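双臂分拣台维护记录:夹爪、线缆与料箱
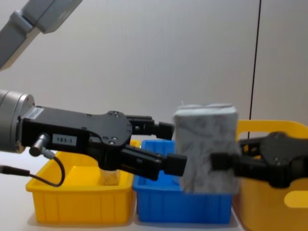 这套双臂分拣台在Pleslow的二楼实验间,平时做软质小件的抓取和转移。两只手臂相对安装,中间一张白色台面,台面上放料箱。项目内部叫Zustik,从三月开始连续运行,日常保养由我和Aranka Pálfi轮流做。本页整理的是2020年11月13日星期五那次停机保养,距上一次保养1,240个工作循环。以前的记录写得比较散,这次按部位归到一起,方便接班的人查。

工件
目前用得最多的是灰色圆柱件,外面包一层软的织物状材料,灰白杂色。软件不好夹的地方在于上口:夹点太高,上口会先变形,手臂读到的开度就不准。我们把夹点定在圆柱中段偏下,左右两侧指垫同时接触后再收力。包覆层起毛属于正常损耗,毛丝超过一指长就剪掉,不要用手扯。

左夹爪
编号183-1,黑色平行夹爪,标签贴在壳体侧面。换件登记一律写这个编号,不要只写“左边那只”,因为备用夹爪装上以后也是在左边。转轴附近的螺钉每次保养都要过一遍扭矩,顺序从法兰一侧往指尖走。这次有一颗偏松,已经重新上紧,并用白漆笔在备用夹爪的同一位置做了提示。

指垫
指尖是黑色方垫。检查方法很简单:断电,手动合拢,中间夹一张打印纸,四个角都拉不动就算合格。上次更换是在209号工单,这次左右两侧都还能用,只用无尘布蘸酒精擦了一遍。擦完等干透再通电。备用指垫由Urkach供货,一盒16片,放在工具柜第二层。

线缆
左夹爪下方是银色圆柱形接头,细黑线从接头出来,先向下绕一个弯再往回走。这个弯要留着。之前有人觉得垂下来碍事,用扎带把它收紧,结果手腕转到极限时插头被拽松,夹爪报了通信故障。现在的做法是手腕转到两端各停一次,看线有没有绷直,再看它会不会挂到料箱边沿。接头的锁环用手拧紧即可,不上钳子。

右夹爪
右侧手臂的夹爪也是黑色的,保养项目跟左边相同。需要注意的是两只夹爪同时夹一个工件的工况:一侧零点漂了,另一侧就会一直顶着补偿,时间长了电机发热。处理办法是先单独回零,再做一次空夹对中,最后放工件试。对中程序存在控制柜的77号槽位,运行前把速度降到最低档。

料箱
台面上从左到右是黄、蓝、黄三只塑料箱,右边那只黄箱更高,侧壁有提手孔。左边两只大小差不多,箱壁有竖向筋条,清洗时筋条之间容易积灰,用软毛刷。右边的箱子不要随便换成矮的,右臂的避让高度是按它设的,换箱必须重新示教。箱子归位以台面上的定位记号为准,推到位后再轻晃一下,确认箱底没有压住杂物。

台面和背景墙
台面用清水擦,不用带香味的清洁剂,Liew送来的那批清洁剂擦完会留一层油膜,箱子容易滑。背后的米白色墙面不要贴东西,视觉标定是在素墙条件下做的,贴了纸条要重新标定。

复机
复机顺序:控制柜上电,左臂回零,右臂回零,夹爪各开合三次,然后低速跑一轮。跑的时候人站在急停按钮一侧。本次复机后没有报警,记录单已经交给Aranka,下次保养时把左夹爪的接头护套一起换掉,护套已经下单。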